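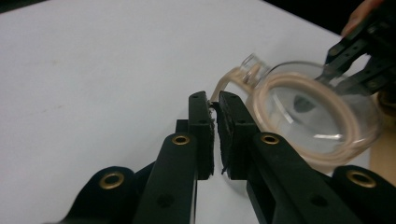 Ticket 517, hot water supply, Rustgate building, second floor kitchen
March, logged 09:40 by Patricio Requena, Sastisard Facilities Desk

Occupants have reported that water drawn from the kitchen tap is cloudy for the first minute of use and that the boiler loses pressure overnight. The cloudiness is most easily judged in clear glass, such as the vessel with the curved handle, and staff are asked not to use mugs for this check. Pressure was recorded on 4 consecutive mornings and fell on each of them. The Aguirre filter cartridge was replaced and the complaint continued. The inlet valve was then closed for 2 hours, during which the pressure held. 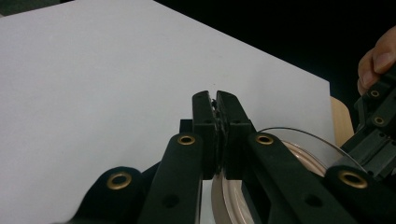
Can the kitchen tap be used while the ticket is open?
Use of the cold tap may continue as normal. The hot tap should be left alone until the inlet valve has been changed.

Update, 14:15. Trikstead has confirmed that a replacement valve is in stock. Fitting is booked for Saturday, when the supply to the second floor will be shut off for up to 7 hours. The ticket remains open pending a further pressure reading.

Comments

M.R., second floor: Will the toilets be affected on Saturday as well?

Facilities Desk: They are on the same branch and will be out of use. Please use the ground floor.

Accounts: Cold tap is fine here. Hot was still cloudy at lunch.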